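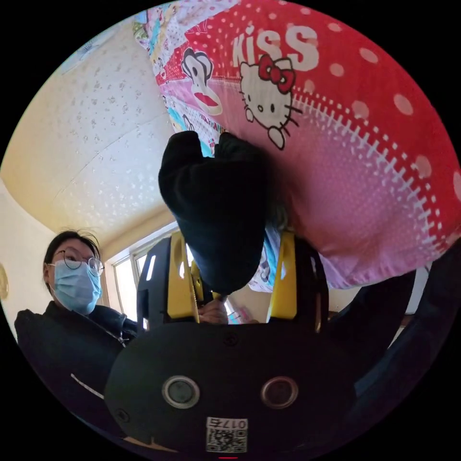 Yellow fingers, black housing, one QR code.

Fotora is buying Urkow, the second-hand clothes marketplace, for a sum both sides describe as "fair", so somebody has overpaid. The deal was agreed in May and covers the website, the app and the Jirthorpe warehouse, along with the 40 people who work there. Founder Seo-ah Cheon stays on for a year as an adviser, a job with a desk and no passwords.

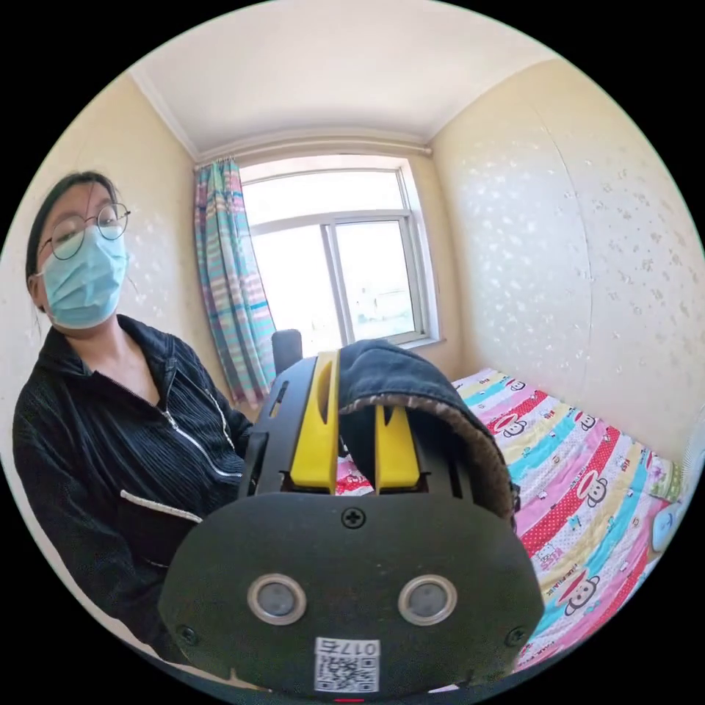
Fotora mostly wants the sellers. Urkow has 1,041 of them paying for a shop page, and they are a loyal lot, considering the search box. Outerwear keeps the place going, above all the plain stuff: a black zip-up with fine ribbing and a stand-up collar, like the one here worn with round glasses and a light blue mask, is the kind of thing Urkow's regulars snap up before lunch.
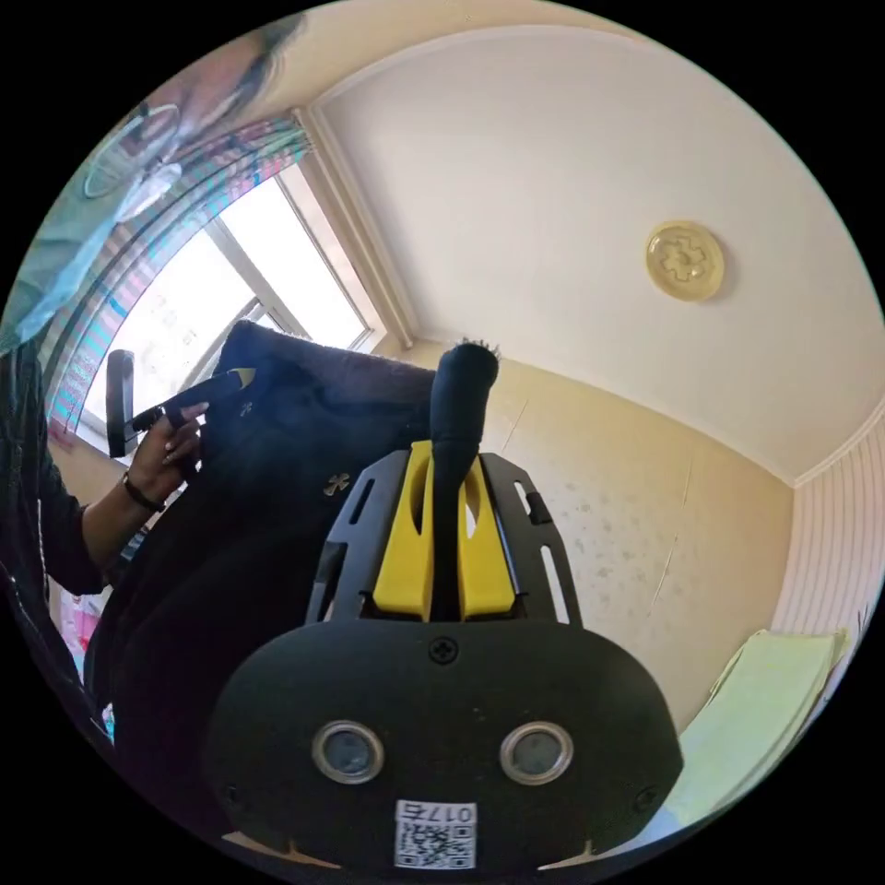
What changes for sellers

Commission stays at 20 per cent until the two sites are joined up. After that, says Fotora's Jong-dae Ha, it will be "simplified". Sellers have met that word before. 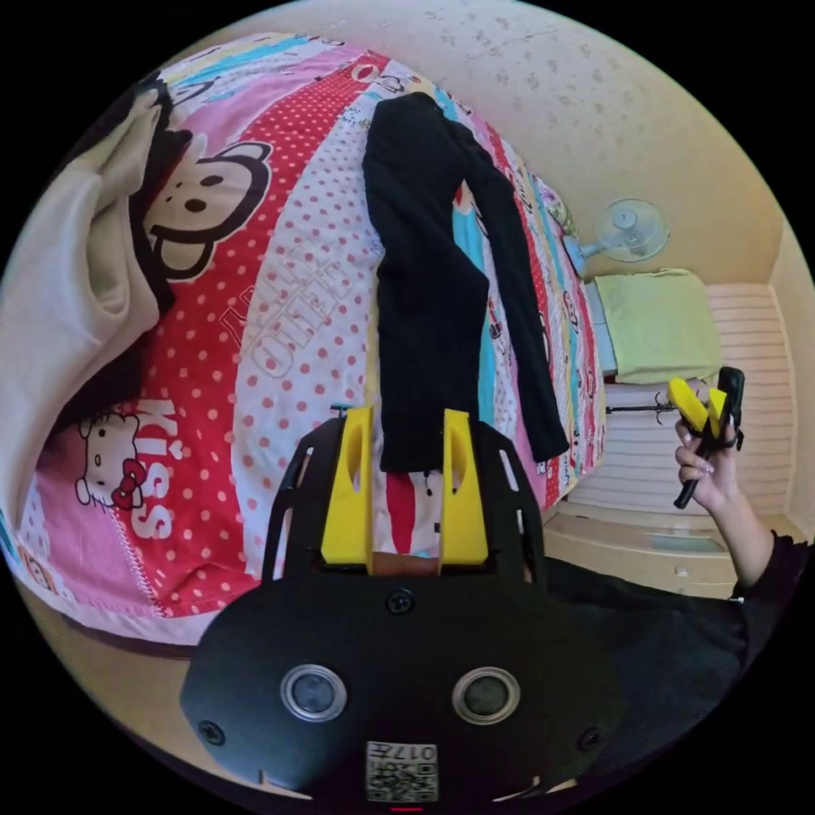 Photo rules are the other sore point. Fotora wants plain backgrounds on every listing, and Tahmineh Pakzad, who has 200 items up, reckons that will cost her a month of evenings. A black long-sleeved top laid out on a cartoon quilt would have to be shot again, however nicely the quilt sets it off. Comments on the draft rules go to Priit Grigaitė at Fotora.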